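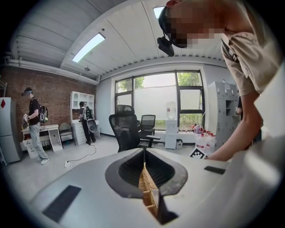

The white desk and the drawer unit stand against the brick wall of the shared workroom.

Product Review: Grakside Compact Desk and Resard Drawer Shelving
Prepared by Maricel Quiambao, Office of Workplace Furnishings
April 6, 2020

The Office of Workplace Furnishings reviews furniture used in shared rooms before it is added to the approved purchasing list. This review covers two pieces, the Grakside compact desk and the Resard shelving unit with drawers, both finished in white. They were placed in the ground-floor workroom in November and have been in daily use by staff and guests.

Desk

The Grakside is a small desk intended for short tasks performed by one person. The space underneath is open and will take a standard carton, although a seated user then loses some legroom. Staff with a laptop and a notebook found the surface sufficient. Staff who work with large drawings did not, and they are advised to request the wider model.

Assembly required 44 minutes and one hex key, which is supplied. The printed instructions are clear except at step 14, where the left and right rails are shown reversed. Dirk Sauerland of Building Services has marked the correction on our copy.

The finish cleans well with a damp cloth. Pencil marks came off without effort; marker did not come off completely. Users who expect to write labels at the desk should put down a mat.

Shelving Unit

The Resard combines open shelves with drawers and is the stronger of the two products. The drawers run smoothly when loaded with cables, adapters and stationery, and the stops hold when a drawer is pulled out in a hurry. The unit should be fixed to the wall. On exposed brick this calls for masonry anchors, and the anchors are not included in the box – a regrettable omission at a price of around $200.

Golshifteh Mohammadi, who coordinates the room, asked for label holders on the drawer fronts. The manufacturer sells these separately. Adhesive labels have been used in the meantime and are holding.

Placement

Both pieces suit a room in which the center of the floor must remain clear for people on their feet. Neither has built-in cable management. Power cords cross the floor to reach a power strip, and departments ordering either item should order cord covers at the same time. Allow enough room in front of the shelving for a person wearing a backpack to stand and open a drawer.

Rating

Desk: acceptable for occasional use. Approved for purchase in quantities of up to 100.
Shelving unit: recommended, subject to wall fixing by Building Services.

Requests for either item should be sent to Widad Bataineh in Purchasing and should state the wall type of the room concerned.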